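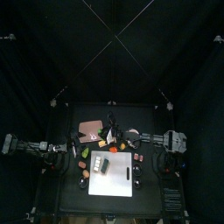 Bimanual cell at the Provthorpe open day. Black enclosure, black tabletop, one arm per side, play-kitchen-type clutter around a white cutting board.

Notes from an afternoon at Skeda's site in Provthorpe. They opened the lab to outside integrators for the first time since May. I went for the two-arm cell and skipped most of the rest. Thread.

The demo was run by Prodromos Kyriakidis, who wrote most of the task code. He talks fast and doesn't use slides. Good.

The task as he stated it: pick a named item from the clutter, put it on the board, hand over to the second arm if the first can't reach, return the item to where it came from. No fixtures on the table. Item positions are not given to the controller.

Enclosure first. Black fabric walls, black top. I asked whether that was for the visitors. It was for the exposure. They used to run under the hall lights and the segmentation shifted every time the loading door opened. Fabric went up, problem went away, cost was close to nothing.

Side effect: anything dark is harder. The round bowls are dark, on a black surface, and you have to look twice to find the rims yourself. Kyriakidis called them his worst objects. The planner gets its rim estimate from depth only.

Two thin wires cross in an X over the table. I assumed cable support. He uses the crossing point as a quick visual check that the overhead view hasn't shifted after someone leans on the frame. Low tech. I'm stealing it.

Numbers he gave out loud, so treat them as spoken and not published: 575 logged attempts on the current version, 128 of those with a handover between arms. He would not give a success rate for the handovers. He did say most of the failures are in release timing, one gripper opening before the other has closed properly.

Timing. The handover has an 800 ms hold where both grippers have the object and neither arm moves. It looks like hesitation from the visitor side. It is a force check. Shorten it and the round things roll out.

Round things are the point of the layout. Orange ball behind the board, small yellow fruit next to it, a green lime shape off to the left with a pink oval and something potato-like below. All different stiffness, he says. I was allowed to squeeze two of them and would agree.

The white block on the board is three cube-like segments stacked. I asked for that one. The arm took it by the middle segment, lifted, paused, put it back a little rotated. Asked for it again and it approached from a different angle. So the grasp is computed per attempt, or they have gone to some trouble to make it look that way.

The teal sponge is the one I would use for acceptance testing. It compresses, so gripper width tells you very little. First try was a clean lift. Second try took a corner and dragged. The software flagged the drag without anyone touching the keyboard, which interested me more than a third clean lift would have.

Less good: cabling. There is a tangle of black cable rising at the back center of the table, inside the area the arms can get to. Kyriakidis has a keep-out volume around it in software. Fine for a lab. For our line at Mendow I would want it out of the envelope physically before anyone signs.

Also less good: recovery. When an item leaves the table, the run stops and a person resets. No attempt at a partial restart. He was direct about it and said it isn't on this year's list.

Someone from El-Sayed asked about gripper pad wear. Answer: pads are swapped at 3000 cycles whether they look worn or not. Same person asked what a worn pad looks like in the data. Answer: slip events creep up on the smooth objects first. Best exchange of the afternoon.

Things I did not get: payload at full reach, price, whether the left and right arms run from one controller or two. I asked the last one twice and got two different answers from two people. Have emailed.

Would I go again? Yes, with my own parts in a box. They said visitors can bring up to six items next time if the drawings are sent ahead. I'm sending the clear plastic caps. I don't expect the depth camera to enjoy them.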